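Ultcombe Kitchen Words

A word list and set of short recordings on the names people give to household things, cooking and washing up.

Status: second release. The first release had the word list only. The recordings were added in December.

What is in it

The collection has 900 entries. Each entry is one word or short phrase used at home by a speaker from Ultcombe or Zatton, with a plain English meaning, the place, the speaker's age band and a note on who they learned it from. Most entries come from kitchens, as that is where we did most of the interviews. There are smaller groups of words for laundry, fires and stoves, shopping, and leftovers.

Files

words.csv holds the main list, one row per entry.
speakers.csv holds one row per speaker, with no names.
audio/ holds the recordings, in one folder per speaker.
notes.txt holds longer remarks that did not fit in the main list.
sources.txt lists the older printed glossaries we checked against.
changes.txt lists what was altered between releases.

All text files are UTF-8. The tables use commas, and any field with a comma inside it is in double quotes. If your spreadsheet program turns an entry such as "1-2-3 pudding" into a date, import the column as text.

Columns in words.csv

id: a number that does not change between releases. If an entry is withdrawn its number is not used again.
headword: the word in our spelling.
other_spellings: spellings the speaker gave, or that we found in print.
meaning: a short definition.
group: kitchen, laundry, fire, shopping or leftovers.
place: Ultcombe or Zatton.
speaker: the code that matches speakers.csv.
learned_from: parent, grandparent, other family, work, school, neighbour or unknown.
still_used: yes, no or sometimes, as judged by the speaker.
audio: the file name, or blank.

How the words were collected

Interviews were held in people's homes. Gemechu Kahsay and Etenesh Gidey did the Ultcombe ones and Mebrat Woldegiorgis did Zatton. There were 20 speakers in all, and each was seen at least twice. The first visit was an open talk about meals, chores and who did what when they were young. On the second visit the interviewer read back the words from the first and asked whether the meanings were right.

We did not begin with a list of questions such as "what do you call this?" An early trial with a list gave us a lot of standard words, and several speakers told us afterwards that they had given the answer they thought was wanted. Talking through an ordinary task worked better. Making tea, laying the table and drying up were the most useful. A speaker who said she knew no old words at all used eight of them while explaining how her mother stacked a draining board.

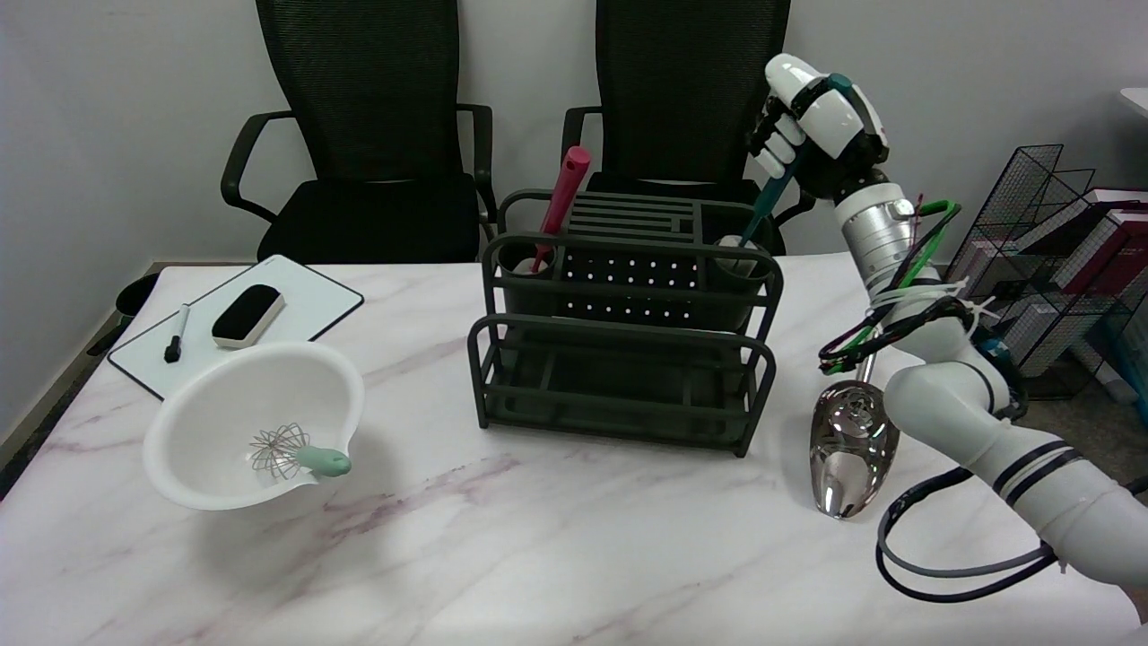 Washing up has more entries than any other single task, and the meanings overlap a good deal. "Drainer", "rack", "stand" and "cradle" were all given for the thing plates are left in to dry. Some speakers kept "drainer" for the sloping board beside the sink and would not use it for anything that could be lifted up and put away. Others used it for both. We have kept these as separate entries with a cross-reference in the notes file, and have not tried to decide which is the main sense.

The same goes for "slice", which is a flat tool for turning food in Zatton and a serving tool for pies in Ultcombe. Two Ultcombe speakers gave the Zatton meaning and said they had it from a relative by marriage. They are marked "other family" under learned_from.

Spelling

Many of these words had never been written down by the people who use them. Where a speaker had a firm view on spelling we used theirs. Otherwise we used the commonest spelling in the printed glossaries, and if there was none we wrote the word as plainly as we could. We have not used phonetic symbols. Tiruwork Tesfamariam checked every headword against its recording, where there is one, and changed those where the spelling led readers to the wrong sound.

A final -er and a final -a are hard to tell apart in both places. We have written -er throughout. Please do not take this as evidence of how the ending is said.

Recordings

The recordings are WAV files, one channel, cut down to the word itself and one sentence in which the speaker uses it. Full interviews are not included. Not every entry has a recording. Some words were given over the telephone after the visit, and some speakers were happy to be written down but not recorded.

Sound quality varies. Kitchens are noisy and we did not ask anybody to switch off a fridge or a boiler. Recordings from speaker Z4 have a steady hum. We tried removing it and the result was harder to understand, so the originals have been kept.

Known problems

Age is badly spread. Most speakers are over sixty and there is nobody under thirty, so the still_used column says very little about younger people.

The fire group is thin and nearly all of it comes from one household in Zatton.

"Scran", "bait" and "snap" were each offered as the word for a packed lunch, but it was not always clear whether the speaker used the word or had only heard it. Treat still_used as unsafe for these.

Entries learned at work may belong to a trade and not to a place. Three speakers had worked in the kitchens at Hovar and share several words found nowhere else in the list.

A few meanings in the first release were taken from the Teshome glossary without being checked with a speaker. All have now been checked or removed, and changes.txt gives their numbers.

What it is good for

The list suits local history work, classroom projects on dialect, and anyone wanting real sentences with household words in them. It is too small and too uneven for drawing maps or for comparing how common one word is against another. A word with three entries was mentioned by three people, which may only mean that the talk turned that way.

Consent and privacy

Every speaker signed a form that covers the written entry and, separately, the recording. Names, street names and the names of children have been taken out of the example sentences. Where a recording had a name in it, the sentence was cut short or left out. A speaker may ask for an entry to be removed at any time, so please use the latest release and delete older copies.

Please do not use the recordings to make an artificial voice. The form did not cover it.

Licence and credit

The tables and notes may be copied and changed for any purpose so long as the source is named. The recordings may be copied and played for teaching and research but may not be sold. Credit both as "Ultcombe Kitchen Words, second release".

Corrections

Send corrections to Kidus Negussie, who looks after the tables, and give the entry number and the release. New words are welcome if you can say where and from whom you heard them. Words sent in this way are kept in a separate list until someone has been able to visit the speaker.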